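Derkville Film Society -- Minutes

Home / Society / Minutes

MINUTES OF THE PROGRAM MEETING, OCTOBER 17, 2023

Present: nine members, plus the secretary taking these notes. Minutes of the last meeting were accepted after the word "triumph" was struck from the paragraph on the summer double bill.

1. The Skakov sequel

The distributor has offered us an early showing of the new Skakov picture in March. The offer letter calls it "the most anticipated sequel of the year." The secretary asked who was anticipating it. Two hands went up, one of them halfway.

The first film sold 30 tickets here on its opening night, in a room with 300 seats. The distributor says the second is a different kind of movie, with the same director, the same lead and the same submarine. Members noted that the trailer shows the submarine exploding, which was also the end of the first one.

Those in favor said an early showing would get us into the county paper. Those against said the last early showing got us into the county paper too, under the wrong name. Agreed to ask for a screener before answering. If the distributor refuses to send one, we will take that as a review.

2. Zodbridge Pictures

Zodbridge has written again about its "partner theater" plan. We would pay $400 up front and get first pick of its spring titles. The list that came with the letter has four titles on it, and two of them say "untitled."

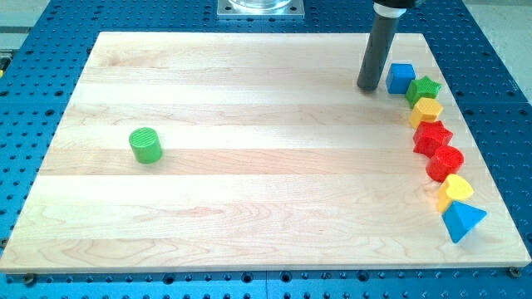

It was pointed out that Zodbridge made the same pitch last year for less money and that the first pick turned out to be the only pick. One member thought the company had improved since then -- better posters, at least. No one could name a Zodbridge film they had watched to the end. Motion to decline carried, seven to two.

3. The Baysal retrospective

Still on. Four of the six prints are confirmed. The archive will not say where the other two are, only that they are "in motion," a phrase it also used in its previous letter. The secretary does not believe the restored version of the third film is restored. The running time matches the old DVD to the second.

We need 400 programs printed by the end of the month. It was suggested that we wait until we know what we are showing. Agreed to print with four titles and a blank space.

4. Other business

Popcorn salt: complaints continue. The Q&A after the last show ran longer than the short film it was about, and future ones will stop at twenty minutes whether or not the guest has finished.

A proposal to hand out our own awards was put off again. It had no seconder.

Next meeting after the screener arrives, or in its absence, when the secretary loses patience.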